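The microwave has never had good press. We give the hob a splashback and the oven a name, then shove the thing we use every day next to the bread bin and apologise for it to guests.

Lately it has been getting ideas. The newest ones come in cream, with soft corners and an orange button, as if a 1950s fridge had shrunk in the wash. Pokley, the kitchen shop in Drunedard, sold 2,327 microwaves last year, and over 20 per cent were cream. Buyers want a pretty door and a plus and a minus. They will then press the same button for ten years — usually the one for reheating tea.
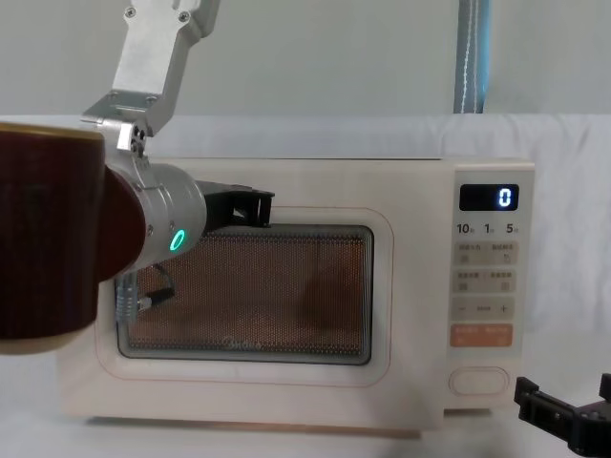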